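Workshop Notebook, Soft Goods and Small Articles
Entry dated 2025-12-17
Subject: cork coasters, printed face, and sorting of the mixed articles on the bed

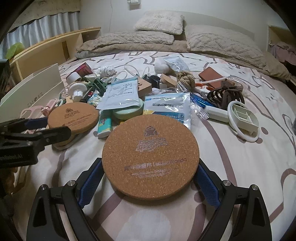 Diệp Văn asked that the coasters be entered separately from the remaining small articles, on the grounds that cork marks easily and the printed face should not be stored against hard plastic. The request is accepted and the entry is arranged accordingly.

1. Coasters

Both coasters are round, of light tan cork with a speckled grain, and carry the same printed design: a cartoon logo with a Chinese title beneath it, followed by the line "小熊猫 | M.LonPanda" and small copyright text. The near coaster has a thin, darker rim. The print on it is a reddish brown and looks faded. It has not been established whether this is wear or the original tone of the ink. The Cisteo order sheet lists the design by name only and gives no color reference, so the question stays open until a reply is received.

No cleaning is to be attempted before then. The method used on the Rarkora cork mats in March (damp cloth, flat drying under a board) was satisfactory on plain cork, but those mats had no printing and the result should not be carried over. If a trial is approved, it will be made on the back of one coaster only, within 2 cm of the rim.

Storage: flat, printed faces apart, one sheet of plain tissue between. Rubber bands are not to be used.

2. Packets and pouches

The white-and-blue packet with the yellow stripe and the silvery pouch with the white label are to be kept closed and entered under the wording on their own labels. Colleagues who read Chinese are asked to supply the full text of the packet for the register. A shortened English name is acceptable on the shelf card but not in the register itself.

The white cylindrical device remains in its clear resealable bag. The bag with the blue strip is to be treated as part of the article and kept with it.

3. Small loose articles

The mint-green round container and the small cyan tube with the white cap go together in the shallow tray. The tube is provisionally listed under personal care. It resembles a lip balm, and the listing should be corrected if the label says otherwise.

The white ring-shaped holder is assigned to the open shelf. The pale pink plastic piece is entered as "hooks or hanger, to be confirmed."

4. Containers

The Vonik tray, inside length 645 mm, is reserved for the coasters and the tissue. The Kandasamy box is 700 mm long and will take everything under sections 2 and 3 except the ring-shaped holder. Shelf 8 has been cleared for both.

5. Outstanding

Reply from Cisteo regarding the ink color.
Transcription of the packet text.
Decision on the cork trial. Diệp Văn to initial this page before any moisture is applied.
Shelf cards to be written after the register is complete, in pencil.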